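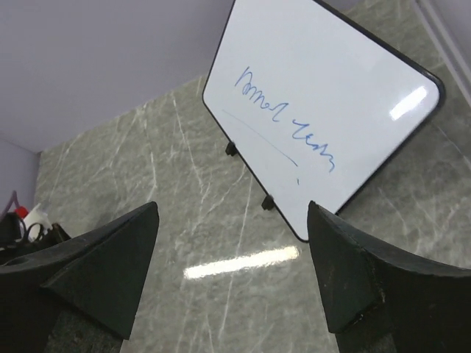
3.2 Writing Surfaces and Entry Format

Each household received one whiteboard and one blue dry-erase marker. Figure 2 shows a board of the framed type, with a thin black edge, rounded corners, and handwriting in blue marker. Households chose where to keep the board, and the location was recorded at intake as wall, door, counter, or other. We did not ask households to move a board once it was in place, although several did so and reported the change in the weekly form.

No template was supplied. Earlier work by Barbieri and Melis used boards with printed columns for the date, the writer, and the task, and found that the columns were filled in at first and then ignored. A blank surface makes the entries harder to segment, but it leaves the layout to the people writing. Participants could use lists, single words, arrows, or drawings. They were told that spelling and neatness did not matter and that private messages should be kept off the board.

The sample consisted of 54 households with at least two adult members. The observation period was 30 days for each household, counted from the day after the board was delivered. Households joined on a rolling basis, so the periods overlap only in part. October contains the largest share of observation days, and seasonal items such as school forms and heating service visits are probably overrepresented for that reason.

3.3 Recording

One adult in each household, the recorder, copied the full text of the board into a paper log every evening. The copy was made at the same time each day, chosen by the household. Line breaks were kept, and text that could not be read was marked with a dash. Partly erased words were copied as far as they were legible and underlined.

Evening copying misses entries that were written and erased between two copies. To estimate the size of this loss, recorders in a subset of households made a second copy at noon on one Saturday. Most of the additional entries found this way were shopping items or notices of a short absence. We treat the main corpus as a record of messages that stayed up until evening and make no claim about shorter ones.

3.4 Segmentation and Coding

An entry was defined as the smallest unit of writing that could be erased without changing the meaning of what remained. A shopping list of five items was therefore five entries, while "call plumber before 3" was one. Headings such as "STORE" were attached to the first item below them. An entry that remained on the board for several evenings was counted once and given a duration in evenings. If it was erased and later written again, it was counted as a new entry.

Segmentation produced 1,887 entries. Two coders, Nneka Nwosu and Rin Fujimoto, assigned each entry to one of four functions: request, notice, list item, or social message. They worked separately and discussed disagreements after each batch of logs. Where no agreement was reached, Huia Lockyer made the final assignment. The most frequent source of disagreement was the bare noun. "Milk" may be a list item, a request to a particular person, or a notice that the milk has run out, and the log rarely settles the matter.

Entries were also coded for addressee. Of the total, 1,294 named no addressee and gave no initial, arrow, or other sign of one. The remaining 593 were coded by the relationship of the addressee to the writer where the intake form made this possible.

3.5 Measures

The main outcome is duration, the number of consecutive evening copies in which an entry appears. Entries still present at the last copy were treated as censored. A secondary outcome is alteration, coded as present when any word, mark, or number was added to an entry after its first copy. Check marks and strike-throughs were kept apart from other alterations, as they usually signal completion and would otherwise dominate the category.

Handwriting size and position on the board were not measured. The paper logs preserve the order of lines but give no reliable indication of spacing, and two recorders rearranged entries into columns when copying. Their logs were kept for the analysis of duration and excluded from the analysis of order in Section 4.3.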